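Zeman glass-lid tea box, reddish-brown, reviewed after a season of use

I bought the Zeman box in April to replace a biscuit tin that had stopped closing properly. We drink a lot of tea in our house, most of it in single sachets, and the tin had turned into a jumble where you had to tip everything onto the counter to find the one peppermint left at the bottom. I wanted something with compartments, a lid you can see through and a catch that keeps it shut when it gets carried from the kitchen to the back room. The Zeman ticked those off, so I ordered one without thinking about it much further.

It arrived in a plain carton with two layers of corrugated cardboard and a sheet of tissue. There were no instructions and none are needed. The box comes assembled, hinges on, partitions already in place. There was a strong smell of varnish when I first opened it. I left it open on a windowsill for a couple of nights and the smell went down to something I only notice if I put my nose in it. If you keep delicate green teas unwrapped, I'd give it a full week. Ours are all in paper or foil so it didn't matter.

Size and layout

The footprint is a bit larger than a dinner plate. It fits on our kitchen shelf with the lid closed, but there isn't enough height to open it there, so it has to come down every time. Measure your shelf before ordering, with the lid up. The listing only gives the closed height and I think that is a mistake on the shop's part.

The partitions are thin strips of wood slotted into each other. They can be lifted out as a set, which is handy for cleaning, though getting them back in takes some patience as the slots are cut tight. Standard sachets stand upright with a little room to spare. The tall pyramid bags from Canari do not fit upright and have to lie flat, and then you only get a few in each compartment. My partner Inès keeps her Canari in the jar they came in and has no plans to move them.

We didn't end up using every compartment for tea. One has sugar sticks, another has the small packets of honey that come home from cafés. My nephew Fouad has claimed a corner for tokens from a card game and I haven't got around to evicting him. 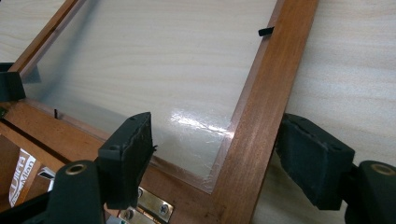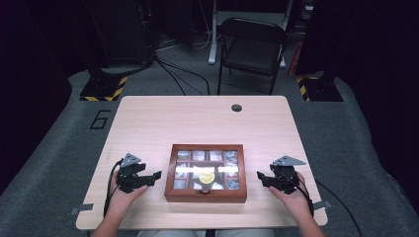 Finish is the part I was most curious about, having been let down before by cheap stained timber. On the Zeman it is even, with no drips in the corners and no bare patches on the inside edges. The colour is warmer than I expected from the listing, closer to a reddish brown than the walnut I had in mind, and on a pale table like the one in the photos it stands out quite a lot. If the rest of your furniture is blonde wood, decide whether you like that contrast before you buy. I've come around to it. The varnish has a smooth feel and wipes clean with a damp cloth. Tea rings come off if you get to them the same day.

The lid

A see-through lid is the whole reason to choose this box over a solid one, and on balance it does the job. You can tell at a glance what is running low. The drawback is reflection. Under a ceiling light you get a bright band across the glass, and you have to lean to one side or the other to read the labels beneath it. In daylight, away from the window, it is fine. I moved ours to the far end of the counter and stopped noticing.

Fingerprints are the other thing. Everybody who opens the box does it with a thumb on the glass, whatever you tell them. I go over it with a dry microfibre cloth when I do the kettle.

The hinges are small and a little stiff. There is no stay or chain to hold the lid, so it goes back as far as the hinges allow and rests there. I would have liked a short chain. Uriel Vergara, our neighbour, has the same box for fishing flies and fitted one himself with two tiny brass screws. He says to drill a pilot hole, as the rim is narrow and he split his first attempt. I haven't tried it.

The clasp

A small metal clasp sits at the centre of the front edge. It closes with a light click and has not come open in carrying. It is on the dainty side. My father-in-law, Vlastimil Michalík, has arthritis in both hands and finds it fiddly, and he usually asks someone else to open the box for him. If you are buying for a person with stiff fingers, look for a box with a magnetic catch or no catch at all. Undov makes one with a lift-off lid that he manages easily, though it has a solid top and fewer compartments.

Other uses

I can see this working well for buttons, beads, earrings, seed packets or a child's collection of shells. I would not put anything heavy in it. The base is thinner than the sides and flexes slightly if you press down in the middle. A friend of ours, Ctibor Ševčík, loaded his with fuses and brass fittings for the workshop and the base started to bow after a couple of months. He glued a second sheet underneath and it has been all right ever since, but that is more than the box was made for.

It also isn't airtight, and doesn't claim to be. There is a visible gap along the hinge side when the lid is down. Loose-leaf tea should stay in a tin. Wrapped sachets have kept their flavour as far as I can tell, and we go through them quickly enough that I wouldn't expect trouble.

Compared with the Fluken

Before ordering I looked at the Fluken box in a kitchen shop. The Fluken has a clear plastic lid, so it's lighter and there's less to worry about if it gets dropped. The plastic on the display model was already scuffed, and the partitions were moulded in one piece and rattled when I picked it up. The Zeman feels steadier and I prefer the look of real timber. With toddlers in the house I might have gone the other way.

What I'd change

A chain for the lid, a larger clasp, and felt on the underside. The box slides on a smooth bench when you open it one-handed. I stuck 4 felt dots from the hardware store on the bottom corners and that fixed it. They should come in the carton at this price.

Would I buy it again? Yes, for tea in sachets, in a house where people are reasonably careful with glass. It has been opened several times a day since April, the hinges haven't loosened and the joints at the corners are still closed up tight. The biscuit tin now holds clothes pegs.

Rating: 4 out of 5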